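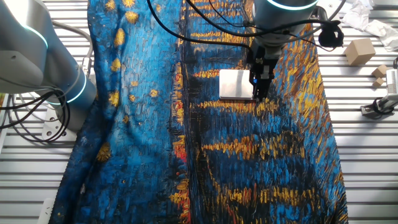 Inside the Costume Department of "Barkex": A Conversation With the Series' Lead Designer

27 February 2018

The second season of the period drama "Barkex" returns in June, and with it comes a larger wardrobe than the production has attempted before. The series follows the family that owns a river shipping company, the Iwasaki Line, through the years in which the railroad begins to take its trade. Desatia, the studio that produces the series, made its lead costume designer available for an interview at the workrooms in Stoment, where filming continues through the spring. In keeping with studio policy for department interviews, the designer is identified by title only.

The designer joined the production four weeks before cameras rolled on the first season, replacing a colleague who had left for a feature film. The early episodes were dressed largely from rental stock.

"We had very little time, and I think a careful viewer can tell," the designer said. "There is a dinner in the second episode where two of the guests are wearing sleeves from different decades. I have had letters about it. The letters are correct."

For the new season the department was given a longer preparation period and a workroom of its own. Almost 600 garments have been made or altered to date, a figure that includes hats and outerwear but excludes shoes, which are handled by a separate supplier. The department now employs 30 people during filming, among them cutters, dyers and a team assigned to laundry and repair.

Asked how the work begins, the designer described a period of reading. Scripts arrive in blocks of four, and no fabric is ordered until the full block has been read and discussed with the writers.

"I want to know where a person is going before I decide what they have on," the designer said. "If a character will lose her money in the fourth script, I would like her to own something in the first that can be seen again later, with the trim taken off. The audience may never notice. The actress will, and it changes how she stands."

That approach is most visible in the role of the eldest daughter, who takes over the company's accounts at the end of the first season. Her clothing has been redesigned for the new episodes, with darker colors and pockets large enough to hold a ledger. The performer requested the pockets during the first fitting, and the department rebuilt three skirts that were already finished.

"She was right to ask. She had been carrying that book under her arm for a whole season and it made every entrance look the same," the designer said.

The designer spoke at some length about the difference between historical accuracy and what the department calls period sense. The production consults museum collections and keeps a file of letters, household bills and tailors' notes. It does not, however, reproduce any single garment exactly.

"A copy of a museum dress looks like a museum dress. People at that time wore things their aunts had given them. They wore things that did not fit. We allow for that. About the only rule I enforce without exception is that the fastenings must work, so that an actor can undo a cuff in the middle of a speech if the speech needs it."

Weather has been the department's most persistent difficulty. Many of the new scenes take place on the docks, and principal costumes for those scenes are made in two copies so that one can be dried while the other is in use. In an early storm sequence both copies of a wool coat shrank, and the coat does not appear again. A line was added to the script in which the character reports having sold it.

"The writers were kind about that," the designer said. "I believe it is now a plot point."

The designer declined to discuss the closing episodes, other than to confirm that they include a wedding and that the wedding clothes were among the last items approved. The final dress was cut late, after the director asked for a longer walk from the church to the landing and the train had to be shortened to suit the gravel.

On the question of a third season, Desatia has made no announcement. The designer said that the workroom has been asked to store the wardrobe in full when filming ends, with each costume tagged by character and episode.

"I would not read too much into it. Storage is cheaper than starting over," the designer said. "But I have kept my pencils here."

The interview ended shortly before an afternoon fitting for the harbor pilots, a new group of characters whose jackets were still waiting for their buttons.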